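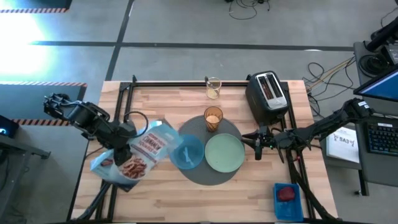
Cornance, August

Section 4: Setting up the breakfast table

Welcome to the best part of the handbook! By now you've read about beds, bins and the boiler, and you've earned something nicer. This section covers laying a breakfast place for one at the Utimden house, and it works just as well for a whole table of guests if you repeat it along the length. Ghizlane Lahlou wrote the first version for the kitchen shelf, and most of her wording is still in it.

A full place takes a few minutes once you know where everything lives. We like tables to be ready by 7.30 in the morning, or the evening before if there's an early walk (leave the food in the cupboard overnight, please, and put out the crockery only).

4.1 What you need for each place

One round placemat, dark grey
One cereal bowl
One small plate
One tumbler for cold drinks
One spoon, one knife
One paper napkin

And for the table as a whole: cereal, a jug of milk, butter, jam, bread and the toaster.

Note: the bowls, plates and tumblers are meant to be mixed. A blue bowl beside a pale green plate with an amber tumbler behind them looks lovely on the striped wood, and there's no need to hunt for matching sets. Go wild with the colours!

4.2 Laying the place

1. Wipe the tabletop with a damp cloth, working along the strips of wood, then dry it with a tea towel.

2. Put the placemat down. For a single guest it goes in the middle of the table. For two or more, set the mats in from the edge with elbow room between them.

3. Set the bowl on the left side of the mat and the plate on the right. The mats are 300 mm across, so both won't always fit completely. Let the bowl overhang a little if it needs to -- the plate should sit flat.

4. Stand the tumbler at the top of the mat, where a hand can get to it without crossing the bowl.

5. Add the spoon and knife. The spoon can go in the bowl if you're short of room.

6. Fold the napkin once and tuck it under the rim of the plate.

Caution: check every tumbler against the light before you put it out. Any chip, however small, and it goes in the box marked Kuo under the sink. Don't put it in the recycling.

4.3 Cereal

We put the cereal on the table in its own packet, so that guests can read the ingredients for themselves. Cinnamon squares are the runaway favourite and you'll be refilling bowls all morning.

1. Choose two packets, and keep a third in the cupboard.

2. Stand or lay them to the left of the place, near the bowl.

3. Open one packet only. Fold the top down firmly after each guest and clip it. Clips are in the left-hand drawer with the string.

4. Write the opening date on the back in marker. An opened packet stays in use for 14 days, then goes to the hens next door, who are very keen.

Note: if a guest has told us about an allergy, read the label each time you open a new packet, even when it looks the same as the last one. Recipes change.

4.4 The toaster

The toaster for this table is the black two-slot one with the silver top. It lives on the far right corner, well away from the cereal, and turning it at a slight angle makes it much easier to get at from a chair.

1. Check that the switch at the wall is off.

2. Place the toaster towards the corner with clear space above it. Nothing hangs over it and nothing leans on it.

3. Run the lead behind the table, never across it, and plug it in.

4. Empty the crumbs before the first slice of the day. You'll be amazed how many there are.

5. Try one slice on a middle setting and adjust from there. Thick bread from the Kuklow bakery wants a bit longer, and it's worth every second.

Caution: the metal top gets hot. Tell families with small children, and move the toaster to the worktop if they'd prefer it. Never reach into the slots with a knife or fork. Unplug first, let it cool, then turn it over gently.

4.5 Clearing away

1. Unplug the toaster and leave it where it is for 22 minutes.

2. Scrape, then stack: plates at the bottom, bowls on top. Carry glasses separately, two at a time.

3. Wash tumblers first, while the water is clean.

4. Wipe the placemats on both sides and store them flat. They curl if they're stood on edge.

5. Clip the cereal and put it back on the middle shelf.

Spare mats and bowls are in the hall cupboard, shelf 447. Take what you need and note it on the sheet inside the door. Section 5 covers packed lunches.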